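Kit de dos brazos Rakia: tres semanas de uso

16/3/22

Llevaba desde diciembre queriendo escribir sobre el kit Rakia y lo he ido dejando. Lo pedí a Siltance, que es quien lo distribuye, después de leer lo que contaba Otis Park en su boletín, y tardó bastante más de lo previsto en llegar. Ahora tengo ya 90 horas de uso apuntadas en la libreta y creo que puedo decir algo útil a quien se lo esté pensando.

Lo he pagado yo. Siltance no me ha mandado nada ni ha leído esta entrada antes de publicarse.

El kit trae dos brazos, dos pinzas, las bases, el cableado y una licencia de un año de Simiyu, el programa con el que se graban y se repiten los movimientos. La mesa la pone uno. Yo usé la de madera que ya tenía, que es pesada y no se mueve, y eso ayuda. Con la primera que probé, una plegable, el conjunto temblaba al frenar y la pinza llegaba al sitio con un error que se notaba a simple vista.

El montaje me llevó una tarde. El manual está bien hasta la página de los cables y a partir de ahí flojea: el dibujo del recorrido no coincide con las guías que trae el brazo. Sabina Kollár, que compró el mismo kit en otoño, me pasó sus notas y con eso salí adelante. Consejo suyo que repito: dejad holgura en la muñeca antes de apretar las bridas. Yo las apreté primero y tuve que cortar dos.

La tarea que elegí para probarlo es la más aburrida que se me ocurrió – guardar vajilla en una caja. Cuencos, platos y vasos pequeños, cada brazo por su lado de la mesa y la caja transparente en medio. Me interesaba porque mezcla piezas anchas y bajas con otras altas y estrechas, y porque la caja obliga a los dos brazos a trabajar cerca uno del otro. 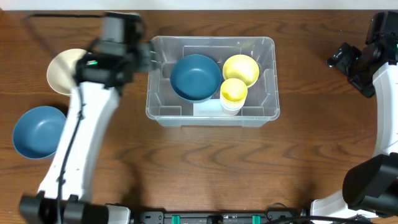 Los cuencos son lo que mejor se le da. La pinza entra por el borde, cierra y levanta, y si el cuenco está un poco girado da igual. Con los de color oscuro y acabado mate apenas he tenido fallos. Los platos son otra cosa. Al estar tan bajos, la punta tiene que meterse casi a ras de mesa y Simiyu, con los valores de fábrica, deja un margen de seguridad demasiado generoso. Hay que bajarlo a mano en los ajustes avanzados, en un menú que se llama «Contacto» y que en el manual no aparece.

Los vasos apilados salen bien si se cogen como una sola pieza. Si se intenta coger solo el de arriba, a veces vienen dos. Supongo que con otras puntas mejoraría. Pusside vende unas recubiertas de silicona que encajan en la misma rosca, pero no las he probado y no voy a opinar.

Lo que menos me ha gustado es la coordinación entre los brazos. De serie, cuando uno está encima de la caja el otro espera apartado, y la espera es larga. Se puede acortar, aunque entonces hay que vigilar. En una de las pruebas las dos pinzas se rozaron y el programa paró todo, como debe ser, pero para volver a arrancar hubo que repetir la calibración de ambos. Son 14 pasos. La segunda vez ya se hace rápido, la primera desespera.

La cámara de muñeca merece párrafo propio. Va pegada a la pinza y una parte grande de la imagen la ocupa la carcasa, de un gris azulado claro. Al principio pensé que la había montado torcida. Escribí a Siltance y me contestaron al día siguiente que es así y que el programa ya recorta esa zona. De acuerdo, pero se pierde campo de visión, y en los movimientos rápidos la mesa queda muy borrosa. Para los recipientes transparentes es un problema añadido, porque el borde a duras penas se distingue de la madera. Bajando la velocidad un poco y poniendo la lámpara de lado se gana bastante. 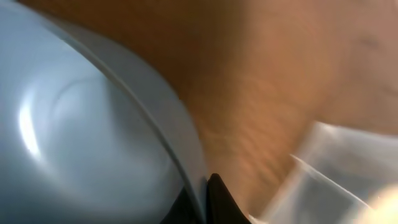
Cuaderno de taller, n.º 27 – pág. 3

Sigo con los números, que es lo que me pedís siempre en los comentarios. He hecho casi 300 repeticiones completas de la tarea, entendiendo por completa que toda la vajilla acaba en la caja sin que yo toque nada. Las que interrumpí yo no las cuento. No he medido el tiempo de cada una con cronómetro, así que no daré una media. Una persona lo hace mucho más deprisa, eso seguro.

El ruido es aceptable. Se oye un zumbido al levantar y un chasquido al cerrar la pinza, y poco más. Lo he tenido en marcha con la puerta abierta y en el resto de la casa no molestaba. El calor de los motores sí me preocupaba, sobre todo en el hombro, pero en sesiones de una hora se queda en tibio. Más de una hora seguida no lo he tenido.

Los cables son el punto flojo de verdad. El que va por fuera del segmento largo queda a la vista y se engancha con cualquier cosa que haya cerca de la base. Con la mesa despejada no pasa nada. Con la mesa llena, pasa.

Sobre Simiyu: la grabación de movimientos es cómoda y se aprende en una mañana. Guarda hasta 1000 trayectorias por proyecto, que para un uso doméstico sobra. La edición posterior es bastante peor. Si una trayectoria tiene un tramo malo no se puede cortar solo ese tramo, hay que grabarla entera otra vez. Otis lo comentaba también y en la última versión sigue igual. Tampoco hay traducción al español, aunque los menús son sencillos.

¿Lo recomendaría? A quien quiera aprender a manejar dos brazos y tenga paciencia para ajustar, sí. A quien busque algo que funcione el primer día, no, o no todavía. Para un aula me parece buena opción, con dos condiciones: una mesa que no se mueva y alguien que ya haya pasado por la calibración.

Me quedan por probar los cubiertos, que de momento resbalan, y una caja más honda. Sabina dice que con la honda el codo llega al tope antes de que la pinza toque el fondo. Lo miraré este fin de semana y, si es así, actualizo esta entrada con las medidas.

Si alguien tiene el kit con las puntas de Pusside, que escriba en los comentarios qué tal van con los platos.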